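Kilunmont Shared Workshop — Help Tickets
Ticket 951
Opened by: Mirjana Đorđević
Category: Two-arm build, dishwashing
Status: Open (waiting on parts)
Helping: Costel Leka, Ignacio Tillman

Mirjana Đorđević
Hello everyone, and sorry in advance for the length of this one. I've been at the two-arm build every evening since Monday and I think I've now got too close to it to see what's wrong. The job is the same as in April: one arm deals with the dish and the other does the wiping with a sponge. The wiping arm picks the sponge up nicely. Then, somewhere in the wiping stroke, the sponge creeps in the fingers, and by the end of a long run it has turned far enough that I'm rubbing the dish with fingertip instead of foam. You can hear it when that happens, a sort of squeak that goes right through you.

What I've tried so far:
Grip force up one step. Better for a while, then the same.
Grip force up two steps. The sponge squashes so flat between the fingers that there isn't much left to wipe with.
Slower stroke. Helps, but a full cycle then takes 300 seconds and I could have washed the whole cupboard by hand.
New sponge out of the same pack. No change at all. 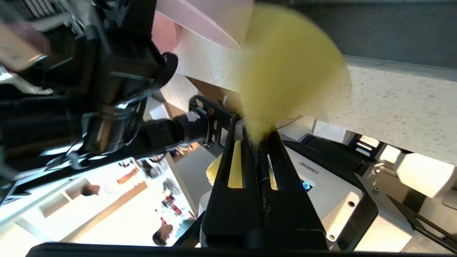

I log every run in the notebook by the door, and out of 63 runs this week the creep was bad enough to stop on 6 of them. I know that doesn't sound like many, but they come in clumps, two or three close together, and then it behaves itself for an hour and I start to think I dreamed it. Both arms are on the Tomić controller with the settings Boris left us. I haven't touched the wrist calibration because the last time I did that I lost a whole Saturday to it.

Costel Leka
Hi Mirjana, what a nice thorough write-up, thank you. Clumps make me think of the motion more than the grip. A couple of questions before you change anything else. Does the creep always go in the same direction? And are you starting the stroke from the pose I saved, or from the one you taught it yourself? Mine came in rather steep, and if the fingers arrive at an angle the sponge gets pushed on one side first. I had the very same trouble with a paint pad on the Gadlow rig last winter and spent far too long buying grippy tape for it.

Mirjana Đorđević
Always the same direction, now that you ask! I went back through my notes and every one of the six says "turned left" or has a little arrow pointing that way. And yes, I'm afraid it's your pose, I never got round to teaching my own. I'll do that tonight and report back.

Ignacio Tillman
Jumping in from the side here. While you're in there, please check the play in the fingers too. Power down the wiping arm, take hold of one finger and see if it rocks against the gripper body, and then do the other one. If one moves and the other doesn't, you've found your "always left." There's a set of spare finger screws in the drawer marked Kekard, second from the bottom, and the right driver ought to be in there with them unless someone has borrowed it for bicycles again.

Mirjana Đorđević
Right, an update, with tea. I taught a new starting pose with the fingers coming in much flatter and ran it at the normal speed with the grip force back where it was at the beginning.

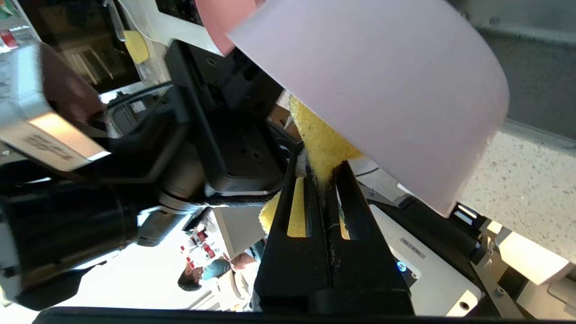
Twelve runs and I haven't had to stop for a single one, although I'm not going to celebrate on twelve after the way it's teased me. I also did Ignacio's rocking test. The left finger has a tiny bit of play, hardly anything, but the right one has none, so that's one more thing pointing the same way. The screws were in the drawer. The driver was not.

Costel Leka
Very encouraging! I'd leave the pose as it is now and do the screws as a separate step, so that we know which of the two did the good. Could you also save your pose under a new name and leave mine alone? Ülle Sepp is using the old one for her tray project and I'd hate for her arm to go somewhere surprising.

Mirjana Đorđević
Saved as "wipe flat 2" — there was a "wipe flat 1" but we won't speak of it. I've let Ülle know as well. I'll keep the ticket open until I've got another long evening of runs in the notebook and the finger is tightened.

Ignacio Tillman
New driver is ordered, should be in my pigeonhole by the end of the week. Help yourself if I'm not in.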